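Candeeiro de teto Suso 2 - cúpula cor-de-rosa

Tastari | Iluminação | Candeeiros suspensos

Ref. 1166
Preço: 83 €
Disponível em loja e por encomenda

Há peças que pedimos ao fornecedor por curiosidade e que acabam por ficar penduradas em nossa casa. Com a Suso aconteceu-me isso. Abri a caixa numa quarta-feira ao fim da tarde, já a pensar em fechar a loja, e fiquei ali mais uma hora a experimentá-la por cima do balcão, depois por cima da mesa do fundo, depois aos pares (aos pares é que ela ganha mesmo!).

É um candeeiro suspenso de linhas muito simples: uma cúpula larga e arredondada, aberta em baixo, sem enfeites. O que a distingue é a cor. O rosa por fora é calmo, quase de barro claro, e por dentro a luz puxa-o para o coral e o laranja. Durante o dia é um objeto discreto. À noite, com a lâmpada acesa, o interior fica quente e a mesa por baixo também, e a comida ganha logo outro aspeto.

A família Suso foi desenhada pelo atelier Tredon, que já conhecíamos das luminárias de parede, e este modelo retoma a forma de uma tigela virada ao contrário. Gosto que essa ideia se perceba sem precisar de explicação. Quem tem em casa loiça em tons de salmão ou terracota vai encontrar aqui boa companhia, e quem tem tudo branco também - num teto branco e liso o rosa recorta-se muito bem.

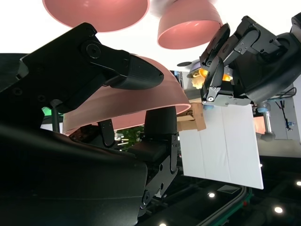 A altura a que se pendura muda tudo, e é a pergunta que mais nos fazem. Sobre uma mesa de refeições, comece com a borda da cúpula um pouco acima da linha dos olhos de quem está sentado e vá subindo até deixar de ver a lâmpada. Numa zona de passagem tem de ficar bem mais alta, claro. Peça a alguém que segure o candeeiro enquanto se senta, se levanta, se debruça para pôr um prato no meio da mesa. Só depois corte o cabo. Eu cortei o meu cedo demais e tive de encomendar outro, por isso falo com conhecimento de causa.

Se a mesa for comprida, vale a pena pôr duas. Deixe-as à mesma altura e com espaço suficiente para que cada cúpula faça o seu círculo de luz e os dois se toquem no meio. Em mesas redondas uma chega perfeitamente. Já vimos a Suso num quarto, de um lado e do outro da cama, e ficou lindíssima, mas aí convém montar um regulador de intensidade.

Quanto à lâmpada, a nossa recomendação é sempre luz quente. A luz fria apaga o coral do interior e deixa o rosa com um ar um bocado triste. Uma lâmpada fosca é mais agradável do que uma transparente, sobretudo se o candeeiro ficar baixo.

Características

Tipo: candeeiro suspenso de interior
Forma: cúpula redonda aberta em baixo
Cor: rosa
Acabamento interior: mais claro e quente do que o exterior
Casquilho: E27
Lâmpada: não incluída
Compatível com regulador: sim, com lâmpada regulável
Garantia: 2 anos

O que vem na caixa

A cúpula, o cabo com casquilho já montado, o florão de teto, parafusos e buchas para teto maciço, e a folha de instruções. Para tetos falsos em gesso cartonado precisa de buchas próprias, que temos ao balcão. A ligação elétrica deve ser feita por um profissional e sempre com o quadro desligado.

Limpeza

Um pano macio e seco de vez em quando, com a luz apagada e a lâmpada já fria. O pó assenta em cima, onde não se vê, e quando se dá por ele já lá está há meses! Para marcas de dedos use o pano ligeiramente húmido e seque logo a seguir. Nada de esfregões nem produtos abrasivos, que deixam zonas baças na cor.

Entregas e levantamento

Quem mora perto pode levantar na loja Tastari, no Largo Belmonte, 61. Temos lá duas Suso montadas e ligadas, e recomendo muito que as venha ver ao fim do dia, quando a luz da rua já baixou. No ecrã o rosa varia bastante de aparelho para aparelho, e este é um tom que merece ser visto ao vivo. Se quiser, traga uma amostra da tinta da parede ou uma almofada do sofá, há clientes que trazem a loiça toda.

As encomendas seguem em caixa reforçada. Ao receber, abra e verifique a borda da cúpula antes de deitar fora a embalagem. Se houver algum toque ou risco, envie-nos uma fotografia e tratamos da troca.

Texto e seleção: Anisa Liem

Na mesma família: Suso de mesa, Suso de parede, cabo têxtil avulso, florão duplo para duas cúpulas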